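From the Lelham sewing and mending newsletter, May issue

Stitches that aren't in cloth

I promised last time that I'd get off the subject of darning (three issues running, sorry!) and on to a different sort of needlework altogether. A reader at our Cutach evening asked me whether stitching up tissue is anything like stitching up a hem, and I've been happily lost in suturing ever since. I've now got 2 library books out and a drawer full of curved needles I can't stop playing with.

The first thing that struck me was how familiar the knots are. A surgeon's knot is more or less the start of a reef knot with one extra turn in the first throw, so it grips while you make the second. I've been using it on quilting thread for years without knowing its proper name. The second thing was the tail. We're all taught to snip close and neat, but a suture gets left with a bit of end showing so the knot doesn't creep undone, and you can get hold of it later on.

And then there's tension, my old enemy. Too slack and the edges gape, too tight and they pucker, exactly as they do on a cheap lining. I do love how dark thread shows up on that glistening pinky red, much kinder on the eyes than navy on black!
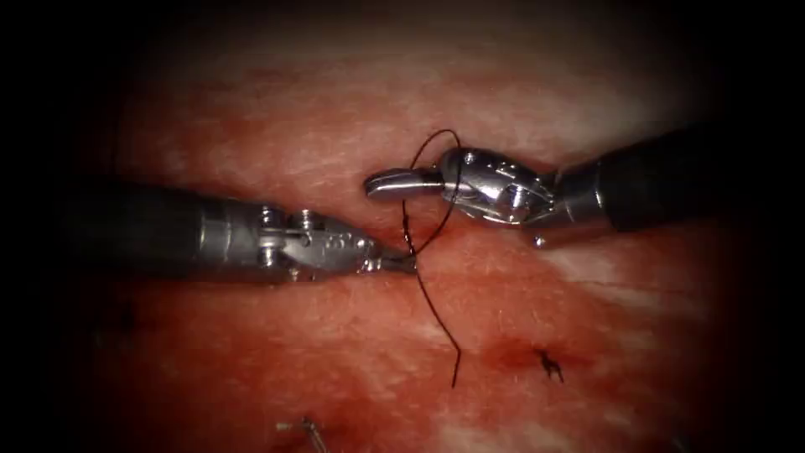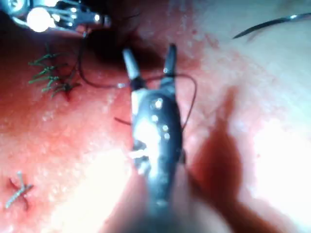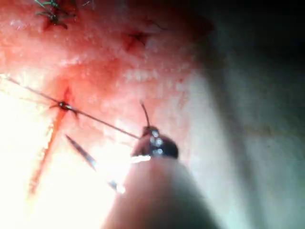

The green stitches in the middle one, with their frayed ends all splayed out, are my favourites, and in the last one you can see the thread running taut from a little knot at the edge of the slit.

One member at the Rerkier branch wrote back when I sent round my early notes to say that she had tried the curved needle on an old leather cushion and would never go back to a straight one, as long as you roll your wrist and let the curve do the work. She did add that she bent the first needle by pushing it, and that single knots every centimetre or so held far better for her than one long running stitch.

I had a go at that over a couple of evenings, on two layers of felt tacked to a board. It took me 19 stitches to get six I'd be willing to show anyone, and my thread kept catching on my cardigan buttons. Use a waxed thread if you've got one, work under your brightest lamp, and hold the needle in small pliers a little way back from the point.

I'll bring the felt and the spare needles to the next Harahap session, so come and have a try. Bring your own pliers if you can, mine are a bit stiff.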